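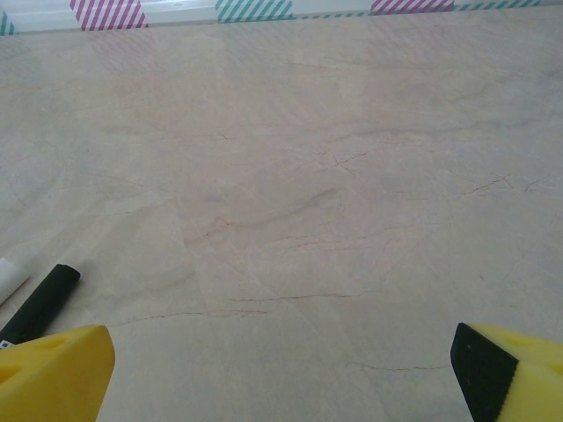 Nelden marble top in Guvau Cream, with Pido striped border tape in pink and teal.

Nelden Marble Worktop, Guvau Cream

Sold by Chowdary Surfaces. Made to order. Samples available.

A marble worktop is a very heavy way of finding out who in your household doesn't use coasters. If you've made peace with that, read on.

Guvau Cream is the warmest color in the Nelden range, a pale beige that drifts toward pink depending on the light and on who you ask. It has soft gray clouding all through it, fine gray veins, and a scattering of reddish-brown ones that wander, fork and generally do as they please. We get more calls about the red veins than about anything else we sell. Half the callers want to know if we can leave them out. The other half want to know if we can put more in. We can't do either. The stone was finished long before we got involved.

Are they cracks? They can look like it, especially where they bunch up and branch. The veins are color in the stone. Every top is checked by hand before it ships, and if you find a line you can catch a fingernail on when it arrives, call us and we'll come and look at it.

Finish

Polished as standard. Polished marble shows off the veining and reflects whatever is sitting near it, so a bright bowl or a striped edge will leave a little blur of its own color on the stone. Some people love this. Some people write to us about it. A honed (matte) finish is available on request and adds two weeks.

The tape

Yes, the tape is for sale too. It's Pido diagonal stripe, in pink and white or teal and white, and we started carrying it as a bit of fun for people who wanted to dress up a plain white edge without buying another slab of something. It now outsells the honed finish by an embarrassing margin. It's a paper-backed craft tape, it peels off by hand, and it goes on the border. Please don't put it on the marble itself. Adhesive left on polished stone for a season can pull at the sealer, and then you have a stripe forever.

Alternate the colors, run them all one way, leave gaps. There's no right way to do it, though we have seen a couple of wrong ones.

Sizes and prices

Small table top: $477
Counter lengths: priced from your drawing
Sample tile: $39, refunded when you order
Pido tape, single roll: ask us, the price changes more often than we'd like

Tops are sealed once in our shop. Delivery is to the ground floor. If you live higher up, we need to hear about the stairs before the truck is parked outside. Photos of the stairs are even better. "It's not that bad" isn't a measurement.

Living with it

Wipe with warm water and a drop of dish soap. Dry it with a soft cloth if you want the shine to stay even. Skip vinegar, lemon, bathroom spray, and that cleaner your aunt swears by. Acid dulls the polish and leaves a flat patch that you'll only see when the light is low and company is coming.

Red wine: blot, don't rub. Tomato sauce: same. Turmeric: good luck to you.

Reseal once a year. It takes an evening, most of which is waiting. We send a small bottle with every order along with a card of instructions written by Nestor Saludo, our shop manager, whose feelings about lemon juice take up most of the back.

Matching and variation

Two tops from the same block will look related. Two tops from different blocks may look like they've never met. If you need a pair, order them together and say so in the notes. We can't hold stone for a second piece you might want next year, and we've tried, and we ran out of floor.

The sample tile shows you the base color and the feel of the polish. It may have plenty of red in it or none at all, so please don't treat it as a forecast. We can email a photo of your actual piece before cutting. Approve it or turn it down, but you get three turns, after which we start to take it personally.

Returns

Sample tiles, any time. Unopened tape, any time. Cut marble can't come back unless it's faulty or we got the size wrong. Please measure twice, and then have somebody who disagrees with you measure it again.

Page and prices updated May 24, 2022.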